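Automation and the working day at Burnlow

15/01/2023

When Burnlow began to automate the sorting and folding of clothes at its textile care business, the first question from staff was whether there would still be a job for them at the end of it. Tamer Abou Jaoude, who is responsible for operations and for the retraining of employees, does not think the question was unreasonable.

"People had seen machines arrive in other places and had seen their colleagues leave," he says. "We could not answer them with a slogan. We had to say which tasks would change, in what order, and what each person would be doing afterwards."

The company employs 76 people. Of these, 22 have so far moved wholly or partly from manual folding to what Burnlow calls handling work, in which an employee carries out everyday tasks with a hand-held gripper so that the movements can later be used in teaching a robot arm. The training course lasts 16 days. It was drawn up with Ivia, the firm that supplies the software, and is repeated for each new group.

Mr Abou Jaoude describes the change as one of attention more than of effort. An experienced folder works quickly and without looking. With the gripper, the same person has to slow down and decide where to take hold.
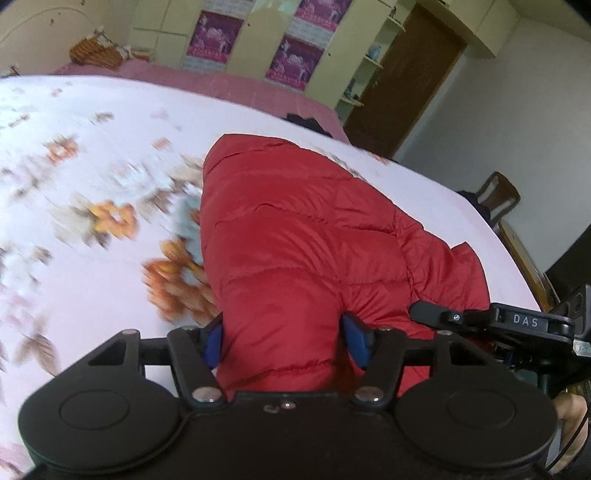 Outdoor clothing has proved the most demanding part of the programme, and staff were consulted early on how it should be handled. Shirts and towels lie flat and behave predictably; padded garments do not. A red puffer jacket bunched on a bed, pinched between the two blue pads of the gripper, wrinkles at the point where it is held, and the operator must judge how much fabric to take. "That judgement belongs to our staff," says Mr Abou Jaoude. "They have handled thousands of coats. The engineers have not, and they are the first to say so."

Pay was a more difficult matter. Handling work was at first graded below folding, on the grounds that fewer items were completed in an hour. Employees objected, and the grade was raised after 2 rounds of talks. Mr Abou Jaoude now regards the original decision as a mistake. "We were measuring the wrong thing," he says. "We have stopped counting items for this group."

Not everyone has wished to change. Several long-serving members of staff have remained on the folding tables, and the company has undertaken to keep those posts open. Others have reported tired wrists after a full shift with the gripper, and sessions are now shorter, with a change of task between them.

A second site, at Darko, will begin its own training in February. Mr Abou Jaoude has asked that employees there be shown the new rota before any equipment is delivered. "They should hear it from the people who already do the work," he says. "I will be in the room, but I do not intend to say very much."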